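Zarkville Homeowners Board > Floors, Walls and Regrets
Thread: Contractor says the tile "has to come up." Does it?
Started 5/25/24

mudroom_marge
New here, long-time owner of an old house, which I understand is the usual path.

We have tile through the back hall, laundry and kitchen, put in by the previous owners. A few of them sound hollow when you knock on them, and the grout has gone the color of a wet dog along the walking route. I had a flooring guy out to quote the grout. He knocked on the floor with the handle of a screwdriver, made the noise a dentist makes, and told me the whole thing has to come up. His price is $4,000 before materials. The grout, which I had asked about, he did not mention again.

Nothing is cracked. Nothing moves underfoot. Is hollow really a death sentence?

grout_expectations
No.

Longer version: hollow means there's a gap between the tile and whatever is under it. If the tile isn't rocking, the grout around it isn't crumbling and nobody is going to drop an anvil, it can sit there hollow until your grandchildren complain about it. I have hollow tiles in my own bathroom. I set them. I know exactly why they're hollow, and I will be taking it to my grave.

slabhappy
Respectfully, bad advice. Hollow tiles are weak tiles. In a kitchen you drop things. First cast iron lid that lands edge down and you've got a crack, and then you find out they stopped making the tile while you were still in high school. If she's going to spend money on that floor, now is the time to do it properly.

Also which hollow? One in the corner is nothing. A patch next to the dishwasher I would want to know about.

mudroom_marge
Mostly the back hall. There's one in front of the laundry sink that sounds like a bongo.

slabhappy
The sink one I'd look at. Press a paper towel into the grout lines overnight with a book on it. If it's damp in the morning you have a different thread to start.

basement_optimist
Get another quote. The tear-it-out guys make their living tearing it out. When we bought our place I had a man tell me the stairs had to come out, and I went up and down those stairs for years afterward feeling smug about it.

grout_expectations
slabhappy, you tell everyone to do it properly. You told the guy with the squeaky closet door to reframe the wall.

slabhappy
The wall was out of plumb and I stand by it.

tilda_swindler
Can we talk about the actual grout, seeing as that's what she asked the contractor and he didn't answer either?

Wet dog color on the traffic path is dirt in unsealed grout most of the time. Mopping makes it worse, because you're moving dirty water around and the grout lines are the lowest point in the room. What got mine back:

Sweep, then vacuum with the brush head. Do both.
Oxygen bleach powder in hot water, poured so it sits in the lines. Leave it fifteen minutes. Go do something else.
Stiff nylon brush. No wire, unless you'd like new grout.
Pick up the water with a wet vac or old towels. Do not mop it. See above.
Rinse with clean water and pick that up too.

You will do a test patch behind a door, you will see how good it looks, and then you're committed, because now there's one clean patch and it's making accusations.

basement_optimist
Seconding the wet vac. I did the towels and my washing machine has not forgiven me.

And keep that bleach powder off any natural stone until you've read the box. Marge, do you know what the tile is?

mudroom_marge
There was a half-empty carton in the crawl space marked Nanberg, with the rest of the label eaten by something. I took one of the spares to Voß, the tile place out past the feed store, and the woman at the counter turned it over, looked at the back and said "porcelain" in the tone of someone identifying a body. So, porcelain.

Eleven dollars' worth of brushes and a tub of powder later, I did the test patch. tilda is right. It is making accusations.

tilda_swindler
Welcome to your summer.

slabhappy
Seal it when it's clean or you'll be doing this again in a year. I use Gretex, the penetrating one. Let the grout dry a couple of full days first.

grout_expectations
I'll disagree with this one too and make it a clean sweep. Sealer in a back hall buys you a little time and that's all. People put it on, decide the floor is now invincible, stop sweeping and come back here wondering what went wrong. If you do it, wipe the excess off the tile face right away. It dries to a haze that looks like somebody breathed on your floor and never left.

slabhappy
So read the instructions, is what you're saying.

grout_expectations
I'm saying I have met people.

penny_underfoot
I'll take slabhappy's side on sealing and the other side on hollow. Ours has been sealed twice in the time we've lived here and spaghetti sauce comes right up. We also have a hollow one right by the stove, and I've dropped everything I own on it. I dropped a turkey on it.

slabhappy
A turkey is soft.

penny_underfoot
This one was frozen.

slabhappy
Noted.

mudroom_marge
Update, as I hate threads where the person vanishes.

Paper towel test by the laundry sink: dry, two nights in a row, under a dictionary. The bongo remains a bongo but it's a dry one. Got a second quote from a man who walked on the floor, in shoes, and said he'd leave it alone and charge me $200 to dig out and redo the grout around the hollow ones so it stays tight. I asked if it had to come up and he looked at me as if I'd asked him to take out a lung.

So the first guy is thanked and gone. Cleaning the rest myself, a section an evening, radio on. My knees have filed a complaint.

basement_optimist
Gardening kneeler. The green foam kind is fine. You'll look like someone's aunt.

mudroom_marge
I am someone's aunt.

slabhappy
I'd still replace the one at the sink. You've got spares in the crawl space, which most people would kill for. Do it now while you know where the carton is.

tilda_swindler
He has a point about the spares. Bring the carton indoors at least. Whatever ate the label will be back for the rest.

mudroom_marge
Carton is indoors. It contains 29 tiles and a wasp nest, vacant. I've told my brother-in-law that one of them may be going in at the laundry sink, and he's already bought a chisel he didn't need, so I think that decision has been taken out of my hands.

grout_expectations
Score the grout all the way around before anyone hits anything. Start breaking from the middle of the tile and work out. Cover the sink drain. Ask me how I know about the drain.

penny_underfoot
How do you know about the drain?

grout_expectations
I don't want to talk about it.

mudroom_marge
July, and I'm back. All of the grout has been scrubbed. The sink tile was swapped and there wasn't a thing wrong underneath except a thin spot in the thinset, so slabhappy and grout_expectations can each claim that one and I expect they will. I did use the Gretex, two coats, wiped like my life depended on it. One patch of haze behind the dryer, where it can stay.

My only remaining argument is with the light. Low light across a floor shows you every edge that's a hair higher than the one beside it, and I now crouch down in doorways looking for them like a golfer. My husband has asked me to stop.

slabhappy
For the record, lippage is why I check with a straightedge before the thinset sets.

tilda_swindler
Nobody asked, slab.

basement_optimist
Post a picture! We've all been through this with you. And turn off whatever light it is. Every floor in the county looks bad at ankle height.

mudroom_marge
Fine, one bit of tile with a bright spot on it, and then I'm going to sit in a chair like a person.

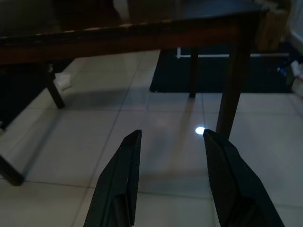
More in Floors, Walls and Regrets

Is this linoleum older than me (replies: 3)
Baseboards: caulk the gap or learn to love it
Squeaky closet door, please do not say reframe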